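Stalix Quilted Jacket Liner and Re-proofing Kit

Product code: STX-LR 22
Sold by: Livside Outdoor Care
Availability: In stock, ships from our Hobart warehouse

Overview

The Stalix kit is a wash and re-proofing set for quilted and padded outerwear with a synthetic or down fill. It contains a fill-safe liquid wash, a spray-on water repellent, a mesh wash bag and a set of drying balls. One kit treats two adult jackets, or one long coat and a vest.

It suits jackets that have gone flat, soak up drizzle or have a grimy ring at the collar and cuffs. It won't fix torn baffles or replace lost fill. For that, see our Repairs page.

What's in the box

Wash concentrate, 2 bottles
Repellent spray, 1 trigger bottle
Mesh wash bag with covered zip, 1
Drying balls, set of 4
Collar brush, 1
Folded instruction sheet

Specifications

Wash type: liquid soap, no softener, no optical brightener
Wash temperature: cold to 30 degrees, follow the garment label if lower
Repellent type: water-based, fluorocarbon-free
Scent: none added
Bag size: fits most jackets up to adult 3XL
Machine type: front loader, or top loader without a centre agitator
Shelf life once opened: 18 months
Storage: keep from freezing, lids on

Suitable for

Nylon and polyester shells, matte or gloss finish
Polyester wadding, down and down blends
Sleeping bags and padded blankets (one kit per item)

Not suitable for

Leather or suede, including trims
Waxed cotton
Wool coats
Anything labelled dry clean only

Directions for use

Empty the pockets and take off any detachable hood or fur trim. Close the zips, snaps and hook tabs. Brush loose dirt from the collar and cuffs, then dab a little wash concentrate onto the marks and leave it for 20 minutes.

Turn the jacket inside out, put it in the mesh bag and load it on its own. Run a gentle cycle with one bottle of concentrate in the drawer and no other detergent. Add a second rinse. If there are still suds in the door seal, rinse again.

Support a wet jacket from underneath when you lift it out. Hanging it by the collar while it is heavy with water can strain the stitching between the channels.

Lay it flat and spray the outer shell evenly from a hand's width away. Wait two minutes and wipe off any drips with a damp cloth. Do the shoulders and the tops of the sleeves twice.

Tumble dry on low with the drying balls. Polyester fill usually takes one long cycle. Down takes two or three, and you should stop between them to break up clumps with your fingers. No dryer? Dry flat on a rack in the shade and turn it every few hours. Expect this to take a couple of days in winter.

Before storing, spread the jacket out on a bed overnight and feel along each channel for cool or lumpy spots. Put it back in the dryer if you find any. Store it loose on a wide hanger or folded once in a cotton bag — compression sacks are for travel only.

Common questions from customers

Will the repellent change the colour?
We have had no reports of this on nylon or polyester. Test inside the hem first if the jacket is a dark or bright shade.

Can I use my usual laundry liquid?
You can, but most contain additives that stay on the shell and stop the repellent from bonding.

How often should I wash a jacket?
Once a season is enough for most people. Daily wearers may want to do it at the start of winter and again at the end.

My snaps have gone dull. Is that the wash?
Probably not. Plated snaps dull with skin oils and salt air. Wipe them with a soft dry cloth.

Spare parts

Drying balls, mesh bag and collar brush are sold separately. The Mutano trigger head from our boot spray fits the Stalix bottle. Refills of the wash concentrate come in a one-litre pouch.

Delivery and returns

Orders placed before noon go out the same day. The repellent travels by road only, so allow extra time for Western Australia and the Northern Territory. Unopened kits can be returned within 30 days.

Product queries: Aliki Mitsotakis-Vlachou
Trade accounts: Lefteris Koutsoukos

Page revised November 2019 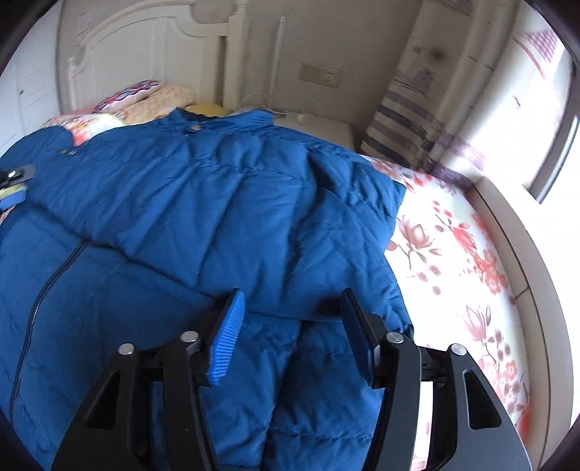 Blue quilted jacket with stand-up collar, laid out on a bed.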